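Posted in June by Nele Meinecke, Sulloveck site

Floor rules for the two-arm units - your questions

Who can start a run?
Anyone signed off on the Kinlow sheet. Not signed off, don't touch the start button. Visitors incuded.

How far back do I stand?
3 metres while the arms are live. Tape's on the floor at Montes, everyone else measure it.

Can I hand it something mid-run?
No. Pause, wait for the hands to stop, put the item down, step out, resume.

What speed for home-style rooms?
Lowest setting. Has been since Monday. Old sheet says medium - bin it.

Stuff left on the floor?
Fine if it's on the task list. If not, pick it up before you start. Cords go against the wall.

It dropped something. Log it?
Every drop, even soft ones. Form 23, takes a minute. Same day pls.

How often do the hands get checked?
Every 270 hours, or straight after a jam. Finger linkages first, then wrist bolts.

Who do I ring?
Despina Dobre at Nimumberg, till 3. After that leave a mesage and keep the unit off.

Comments

tk_bay2: is the 3 m from the base or from the fingertips?

Nele M: fingertips, arms fully out. will fix the wording

Rory: printed the old sheet yesterday, typical
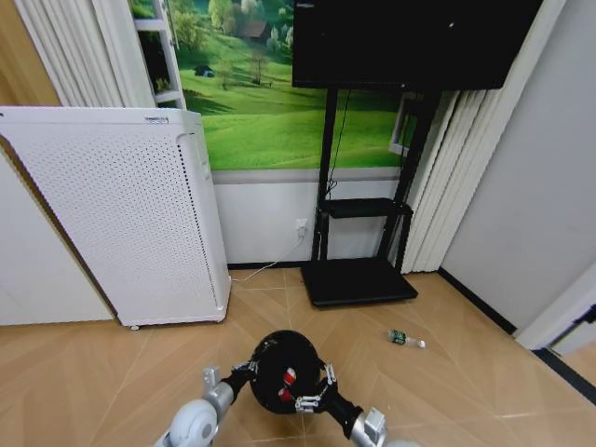
gatesy: Do we need a second person there for a short run?

Nele M: Always two people, short run or long. One watches the arms, the other stays by the stop button.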